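Fondura Relief Grant Box
Ref. 48 — for employers and community funds

The Fondura box is a ready set of papers for a fund that gives small emergency grants to workers after a workplace closes. It was made by Arkier together with people who had to start such a fund in a hurry, when the Mbeki cannery stopped production and there was no form of any kind to give out.

In the box you find 200 application forms, 50 decision letters with carbon copy, a register with numbered pages, and two guides. The short guide is for the person at the desk. The long one, written by Priya Kapoor, explains how to set the limits of a grant and how to keep the names of applicants private.

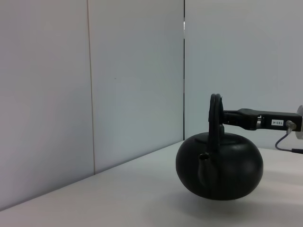
The forms ask only what is needed: name, last employer, last day of work, size of household, and the bill which is most urgent. Applicants can complete them in pen or pencil. We took out the question about savings in the November edition, as many people left the form unfinished at this point.

All sheets are A4 and fit in a normal lever arch file. The register is sewn, so that pages cannot be removed without leaving a mark — auditors have asked us for this.

Refills of the forms are sold separately in packs of 50. Translated forms can be ordered, please write to Áine Lynch at the Arkier office and say which language you need.

Registered charities pay the reduced price. Orders leave our store within 48 hours, except for translated forms, which are printed when ordered.

Page last changed: 12/30/23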